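Unit 6: Planning the Funeral Reception

These notes go with the second half of the funeral arranging course. Read them before the April practical. The Prillow workbook covers the same ground on page 213.

1. First meeting with the family

Ask early whether there will be a gathering after the service, and where. Write down the answer on the arrangement sheet even if it is "not decided." Families often change their minds once the obituary is printed, so leave the reception line out of the notice until the place and time are confirmed.

2. Numbers

Use the guest book estimate and the size of the room. The Pinto hall seats 200. The Vusero hall is larger and can be opened up to 646, but the rental is $700 and must be paid before the service. A gathering at home needs no rental, but ask about parking and steps.
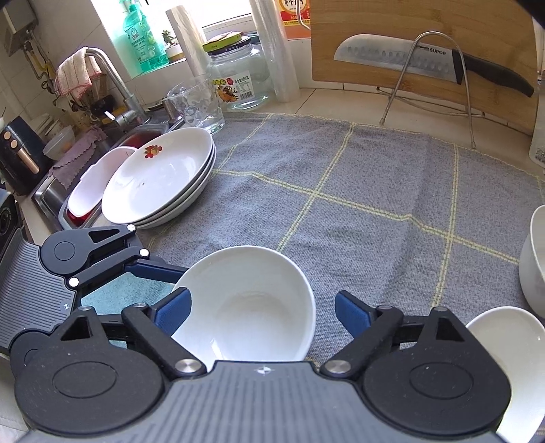

Striped cloth on a tiled kitchen counter.

3. Food

Find out who is bringing what. A church or neighbors may already have a list going. If the family wants a caterer, give them the price sheet and let them make the call. Note any religious rules about food, drink or timing. Do not assume these from the family name.

4. Timing

If burial follows the service, allow for the drive to the cemetery and back. For a service at 11 a.m., a start time of 1:30 p.m. is usual. Tell the hall if the procession is running late.

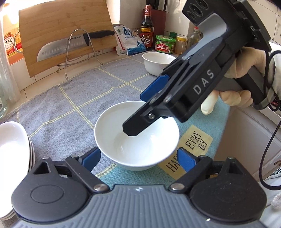
5. After the reception

Collect the guest book, photo boards and memorial cards, and return them to the family with the flower cards. Record the return in Trutel under the case number.

For next class: fill in a blank arrangement sheet for a home reception and bring two printed copies.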